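**Staff day talk, Ivness surgical unit, 2019-10-07. My notes, please don't circulate!**

Okay, start with the room. Before the robot came in (February, remember the boxes in the corridor?) I stood shoulder to shoulder with the surgeon. I could tell from an elbow what was wanted next. Now the surgeon's at the console across the room and I'm at the table with the arms, and we talk over a speaker.

Pause here, let the scrub nurses groan.

So we had to learn to say things out loud. "Needle in." "Scissors coming out." It felt silly for weeks.

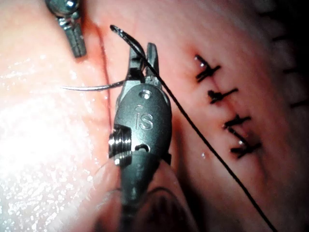 The other thing is who gets to watch. In the old days I saw the back of somebody's hand. With the big monitor everybody sees the stitching, students too, and they ask much better questions (sometimes too many, sorry, I love you all).

Now the grumbles. Setup. We did the Zerkton course, 90 minutes, and then nine of us had to teach everyone else between cases. Say this bit nicely, the managers are in the front row.

Ask: who's had a sore neck from the new monitor height? Hands up. Then go to the rota slide.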